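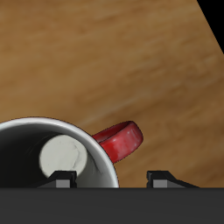 Planning and Procurement

When we set the equipment budget for next year, the largest line was the one we understood least. Our department had asked for a single arm with a parallel gripper, a bench to mount it on and the software to run it. The request came to one page. By the time Azadeh Shojaei and I had worked through what it would commit us to, it had become 14 pages, and I record the main points here for colleagues in other departments who are preparing a similar case.

The first point concerns order. We had begun, as most people do, with the arm. Two suppliers, Osia and Gremano, sent quotations in June, and both were clear and courteous documents. Neither could tell us whether the machine would suit our work, as we had not yet written down what that work was. We therefore put the quotations aside and spent four weeks in simulation, at the cost of one licence and a good deal of Farzad Rahimi's time. I would recommend this to any department. A simulated arm may be moved, remounted or replaced in an afternoon, and no delivery charge is payable.

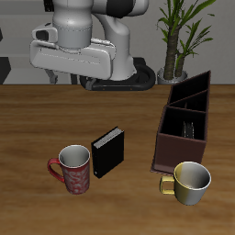 A budget for handling equipment should start from the objects to be handled and their arrangement on the bench. Our tasks are domestic in character, and the temptation is to write "assorted household items" in the specification and leave it at that. The supplier will then quote for a general-purpose gripper and everyone will be content until the first week of use. A tall red mug with a curved handle and a short, wide one with a squared handle are two different requests, and a black book standing upright between them is a third. We now list each object with its width, its height and the direction from which it may be approached. The list also settles the question of reach, as it obliges one to say how far from the base each item will stand.

The second point concerns the fingers. We had assumed that these came with the gripper and would last as long as it did. Vakix, who were helpful throughout, advised us to treat them as consumables and to hold 4 spare pairs. We have entered a separate line of £300 for this purpose. It is a modest sum, but had it been left out it would have had to come from the travel budget, and I should not have enjoyed explaining that to Mavis Quintanilla.

The third point concerns cameras. A view over the whole bench and a view from the wrist answer different questions, and the quotations we received priced only the first.
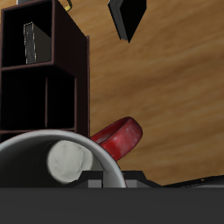

We have asked for both to be priced, with mounts and cabling shown separately - the cabling in particular was missing from every early draft. Gillespie Tosh has also asked that any bracket be removable without tools, and this has gone into the specification as a firm requirement.

As to installation, we have allowed 40 hours of staff time, which Farzad considers low. Training is to be provided by Jalali under the existing agreement and therefore does not appear as a new cost, although it will appear in people's diaries. Maintenance after the first year remains unsettled. One supplier includes it and the other does not, and the two totals cannot fairly be compared until that has been put right.

Hamidreza Zarei has agreed to read the revised case before it goes forward. Colleagues who would like a copy of the object list, with the measurements left blank for their own use, may request one from Azadeh. Comments on the finger allowance would be especially welcome from anyone who has kept a gripper in regular use for more than a year.

Posted 28 September 2018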